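Visita institucional al centro de exposición de Ultel: equipamiento de cocina y zonas de lavado

Publicado el 14/12/2019

En el marco del programa de visitas a empresas del sector del hogar, una delegación de la asociación acudió a las instalaciones que la firma Ultel mantiene en el polígono de Staltason. La visita tenía por objeto conocer la nueva planta de exposición, abierta al público profesional en septiembre, y recabar información sobre las soluciones de fregadero y lavado que la empresa propone para viviendas de superficie reducida.

El recorrido dio comienzo en la recepción, donde se entregó a los asistentes la documentación técnica y un plano del edificio. La superficie de exposición asciende a 605 metros cuadrados, repartidos en dos niveles. El nivel inferior se destina a mobiliario de almacenaje y a muestras de encimeras; el superior reúne las cocinas montadas, con tomas de agua y desagüe en servicio.

En la sala de muestras se expusieron los criterios de selección de materiales. El catálogo vigente comprende 200 acabados, de los cuales 79 se encuentran disponibles en plazo corto. La delegación se interesó por la resistencia de los acabados claros a las manchas de café y de aceite, cuestión recurrente en las consultas que reciben nuestros asociados. Se nos facilitaron los resultados de los ensayos internos, que pueden solicitarse en secretaría.

La segunda parte de la visita se dedicó a la cocina denominada Rashidi, que concentra en un mismo tramo el fregadero y el lavavajillas. La encimera es blanca y brillante, y recibe la luz cálida de un panel retroiluminado de tono anaranjado. El fregadero, de acero inoxidable y forma rectangular, va encastrado en la propia encimera y aloja un escurreplatos oscuro con piezas en tono dorado – una disposición que deja libre la superficie de trabajo contigua. 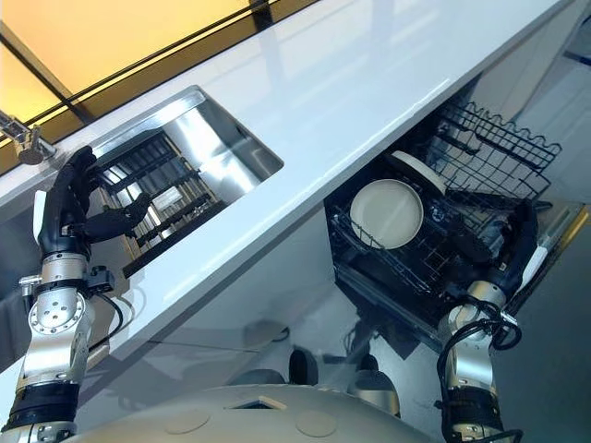 Zona de lavado de la cocina Rashidi, con el lavavajillas abierto y platos de color crema en el cesto inferior.

La proximidad entre ambos elementos fue el aspecto más comentado por los asistentes. Según la empresa, el tramo se proyectó para que la vajilla pase del fregadero al lavavajillas sin desplazamientos. Algunos miembros de la delegación señalaron que, con la puerta abierta, el paso por delante de la encimera puede resultar estrecho en cocinas en línea, y solicitaron las cotas de instalación. Ultel recomienda reservar un mínimo de 100 centímetros libres frente al mueble.

Se trató asimismo la colocación de la vajilla. Los platos llanos se disponen verticalmente en el cesto inferior y las piezas pequeñas en el superior. Los asistentes plantearon dudas acerca de los platos de gran diámetro y de las fuentes hondas, para las que la empresa ofrece un accesorio de la serie Prodard que se suministra por separado. El accesorio no se hallaba disponible en la exposición en la fecha de la visita.

La jornada concluyó con una reunión de trabajo en la que se abordaron los plazos de entrega, la disponibilidad de recambios y las condiciones de garantía. Quedó pendiente de respuesta la consulta relativa a la sustitución de escurreplatos en modelos anteriores – la empresa se comprometió a remitir una nota por escrito.

La asociación agradece a Ultel la atención dispensada. Los asociados que deseen consultar los planos de instalación o el catálogo de acabados pueden hacerlo en la sede, en horario de oficina y previa petición.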